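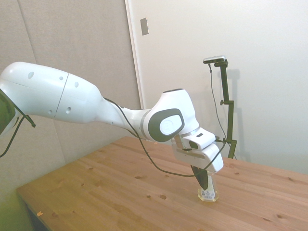
Bench arm over the small bottle, table camera on its stand behind.

Home | Notebooks | Purchasing | Equipment | Archive

Bench notebook, August
Entry: what to ask for in the next equipment round

Started this at 2 pm and want a draft list out before Jamshid Khosravi goes into the budget meeting. He has asked for one page. This is the long version, for me and for whoever takes over the bench.

The question is whether we buy a second arm now or spend the money on the parts around the first one. Grosside sent a quote for a second arm with a 12 week lead time. Chun-hung Mak wants it. His case is that bottle work and everything else are fighting over one bench, and he is right about that. I went through the booking sheet and 11 slots last month were moved or dropped over a clash.

My case for waiting is that a second arm means a second everything. Table, stand, camera, gripper, fingers, cables, somewhere to put the controller, and another round of safety paperwork. The Grosside quote covers the arm and base plate only. When I add the rest it comes out well above the line we were given, even reusing what is on the shelf.

Things I would buy first, in this order:

1. Spare fingers. We have one set that suits small bottles. If a tip goes we stop until the next delivery. Tu will sell them singly, so ask for 2 sets and see if they will hold the price.

2. Cable management. The cable on the arm hangs in a loop under the wrist and comes back up to the gripper. I would like a proper guide along the forearm with a little slack at the wrist and no more. Stevora has a clip-on kit. Need to check the clamp diameter against our forearm before ordering. Chun-hung thinks hook-and-loop straps would do the job for almost nothing – fine as a stopgap, but it should still go on the list.

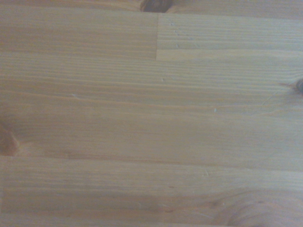
3. Tabletop. The pine is cheap and easy to screw into, and I would keep it for general use. For anything with the wrist camera I want a plain matte surface we can lay over it. The grain and the knots are a lot of pattern for a picture that ought to be background. A cut sheet in flat gray would do. Get a price for one sheet the full size of the table and one half size. No need to go through Grosside for that, any plastics supplier can cut it.

4. Second camera stand. Same model as the one we have if it is still sold. Jamshid asked if one fixed view plus the wrist is enough. For bottles I think a side view from the other end would help with seeing where the fingers sit against the neck. Price the stand and camera as separate lines so he can strike one without losing both.

5. Service contract. The Tukance renewal is due. They offer a basic plan and one with a loan unit. The loan unit plan costs about 11 percent more. I would take it as long as we have only one arm. If the second arm goes through, drop back to basic, since each arm then covers for the other. This should go in the budget as a choice tied to the arm, and I need to word it so that it doesn't get read as two separate requests.

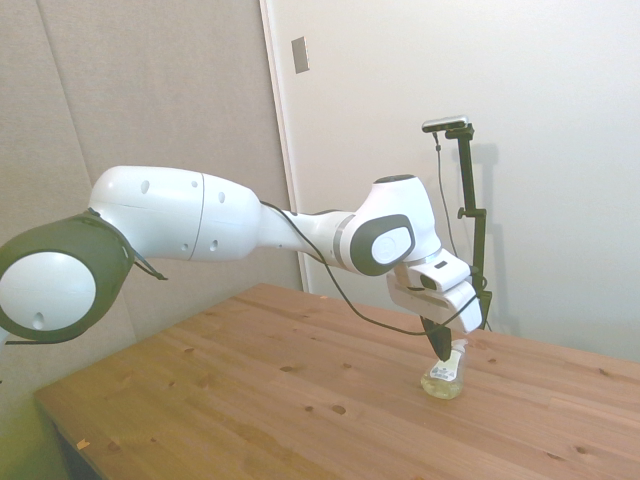 Consumables are the line that always gets forgotten. Last year they came out of general stores and we got a complaint. Bottles, caps, labels, wipes, gloves and tape should all be on our own code this time. Small bottles are the ones to order by the case. Keep to one size and one label stock for now, so that a change in results is not down to a change in bottle. Larger sizes can wait for the next round.

Storage too. If we order by the case we need a shelf for it, and the shelf by the door is full. Ask facilities, no cost to us I think.

Talked it over with Chun-hung after writing the above. He still wants the arm but agrees with fingers and cables first. He suggested asking Grosside to keep the quote open to the end of the budget year, so we can come back to it if there is an underspend. Good idea, I will write to them.

To do:
- measure forearm for the Stevora kit
- email Tu about the fingers
- gray sheet, two prices
- ask Tukance for both plans in writing, with the start date
- one-page version to Jamshid

Leaving the arm quote in the folder behind this page with the extras penciled in the margin. The shipping figure on it is a guess and needs checking.

2 comments | 0 shares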